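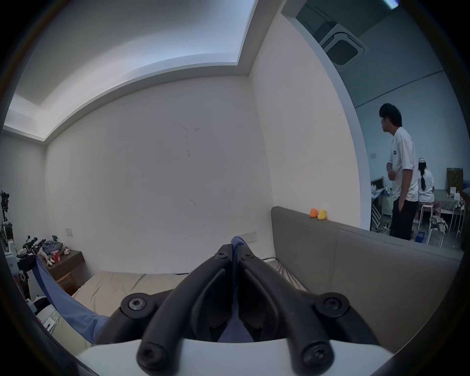

Datasets > Household Manipulation > Tosen Garment Handling > README

Filed under: Data Cards, Collection Standards, Handheld Grippers

Tosen Garment Handling: Data Card and Collection Rules

Version 2, in force from 21st April

Scope

This card covers recordings of clothing being picked up, spread and folded on beds with handheld grippers. It also sets out the rules under which the recordings are made. Tosen maintains the collection, Furari supplies the sites, and Zakaria reviews episodes before release. The rules apply to all three parties and to any contractor working for them. Where a site agreement is stricter than this card, the site agreement takes precedence.

The collection holds 3,000 episodes. An episode begins when the operator presses the start control and ends when the garment has been released and the jaws are clear of it. Episodes are stored unedited, apart from the privacy steps described below.

Intended use

The recordings may be used to train and test models for handling cloth in homes. They may not be used to identify operators or residents, to measure the productivity of a named worker, or to claim that a product is safe for use near people. Such a claim requires separate testing on the finished machine.

Setting up a site

1. The mattress must carry a fitted sheet in a single color that differs from the garment.
2. The sheet is drawn over the corners before the first episode. Wrinkles that form during a session are left as they are.
3. Furniture belonging to the room stays in place. Small objects that normally stand on tables and headboards may remain.
4. Cables must not cross the path of the operator's feet.
5. The site lead records the lighting in use. Lighting is not changed within a session.
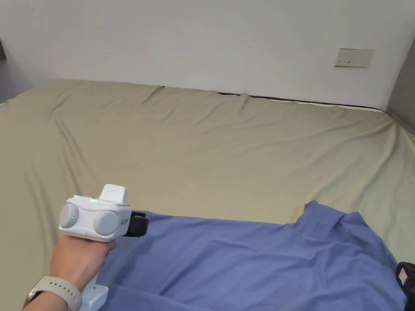
Figure 1. Gripper held just above the edge of a blue cloth on a khaki fitted sheet.

Operator conduct

The operator approaches the cloth at a steady pace and closes the jaws on an edge, hem or fold. Pressing the jaws into the mattress is not permitted. If a grip is lost, the operator makes a second attempt within the same episode and does not correct the garment with the free hand. An episode in which the free hand touches the garment is marked "assisted" and is kept apart from the main set.

Operators rest for 15 minutes between sessions. An operator who reports pain in the wrist or forearm is to be taken off the task for the remainder of the day, and the report is entered in the site log. No episode target may be used to shorten a rest period.

Equipment checks

Each gripper carries a kit label on its housing. The label is copied into the session record exactly as printed, including any characters not in English. The site lead compares the record with the housing at the start of each session. A kit with a loose jaw screw or an unreadable label is withdrawn until it has been repaired.
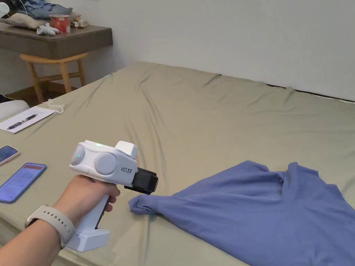
Figure 2. Gripper labeled "kit23 左手" with its jaws close to a T-shirt sleeve; phones, paper and a pen lie at the left of the bed.

Privacy and consent

Written consent is required from the operator and from any other person who may come into view, including people in adjoining rooms. Faces are blurred before release. Phone screens and handwritten pages are masked wherever their contents can be read. A person may withdraw consent at any time, and the affected episodes are then removed at the next release.

Review

Zakaria draws 100 episodes from each delivery and checks them against this card. Faults are returned to the site lead in writing. The next full review of these rules is scheduled for June.

Known limits

Lighting in the collection is mostly indoor and even. Knitwear and heavy coats are poorly represented. Timing between cameras is aligned with the Fovico tool, and small offsets remain in some early sessions; these are listed in the file of known faults supplied with the release.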